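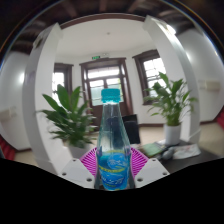
Last edited: November 18, 2025

I have a new habit and I want to write it down before I forget how it started. It is a thread for people who share one big table with other people, as we do in the front room at Skodik.

The table is dark and glossy. It is a beautiful table, but every cup and every sheet of paper looks like a mess on it. In December we have guests from Mishra, so I wish to have it in order before then.

First rule: baskets. We have a red one and a green one, both plastic. Red is for small dark things, like cables and adapters. Green is for what I can only call "the rest". I know that "the rest" is a dangerous name for a basket.

Second rule: water. I drink from a bottle with a blue label and a turquoise cap, 500 ml. My aim is three bottles in a day. Before, I had only coffee until lunch, and then I was surprised about my headache.

The stickers are my weak point. They are small and colorful, and they lie at the left end of the table in no order. I promised to put them in an envelope. I promised this also last month.

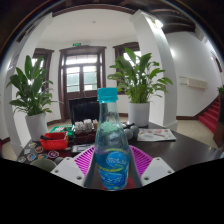 Stukance: Please keep the stickers out! I always take one when I come for the meeting. If they go in an envelope I will never ask for them.

OK, I accept this. The stickers may stay, but I will look for a flat dish so they have a border.

Third rule: a mug is allowed, but it goes home to the kitchen in the evening. The grey one with the speckles is my favorite. It feels a little rough in the hand and it holds 345 ml, I measured it with a kitchen jug.
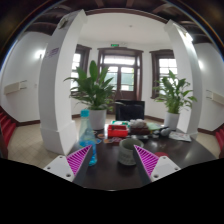

The round table with mug, bottle and red basket.

Now the plants. They are peace lilies in white pots and they make the room much softer. I water them every 5 days. If I forget, the leaves go down like a tired person, and after water they stand up again in the same evening.

I wanted to move the bigger one to the corridor to win some space. I tried it for one afternoon and the room looked like a waiting room, so I carried it back.
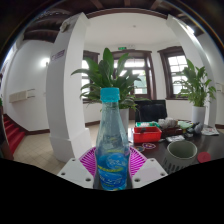
Water, leaves and the two baskets.

What is still to do: loose papers. I bought a paper tray from Soneo and it is not yet delivered. Until then they may lie on the right side, in one pile, please.

If you have a good system for "the rest", write it to me under this post. I will try it this week and tell you how it went.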